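Ticket 815 – Arm stalls on memory module removal
Status: open, watching
Queue: Trirkusano teardown bench
Opened: July

Reported problem: arm reaches the memory step on desktop towers, closes on the module, then backs off with a force fault. Graphics card step is not affected. Restarting the job gives the same fault at the same point.

First pass, 9:40 am. Checked the Kinnear controller log. The fault trips at 6 newtons of side load, so the fingers are touching something before they have a proper hold. Re-ran the tool offset routine, no change. Swapped finger pads, no change.

Second pass, 11:15 am. Put a tower on its side on the slatted bed, panel off, and jogged the arm down by hand at slow speed. Stopped with the gripper over the board near the processor area, the row of memory slots just below it. Tool angle looks off to me from here. The approach was taught on a different case and the wrist comes in too far over.
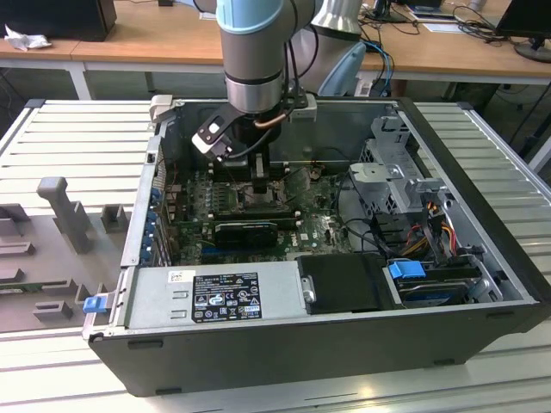
Donnie Forsyth
Automation support, Hukik

Re-taught the approach with the wrist 6 degrees closer to vertical and raised the clearance height so the gripper stays well above the power wires and ribbon cable. Then ran a batch overnight: 300 pulls, 94 percent clean on the first try. I did a little lap of the shop when I saw that number!

The remaining misses are nearly all latches that didn't open fully. A person feels that with a thumb and pushes again. The arm doesn't yet, but Sosik has a retry routine in test that wiggles the latch and checks the force curve, and I'd love to get it on this bench.

To the question in the ticket, "can it do a whole tower alone yet?" – no, not a mixed batch. Cards and memory, yes, with someone nearby. Blue release tabs are a gift because the vision picks them out so well. Cables are still hand work, and I would keep them that way for now. Still, last summer we couldn't get a card out without bending the bracket, so I'm thrilled with where this is.

Next: load the retry routine, repeat the batch, post the fault list here. Please leave the new approach file alone until then.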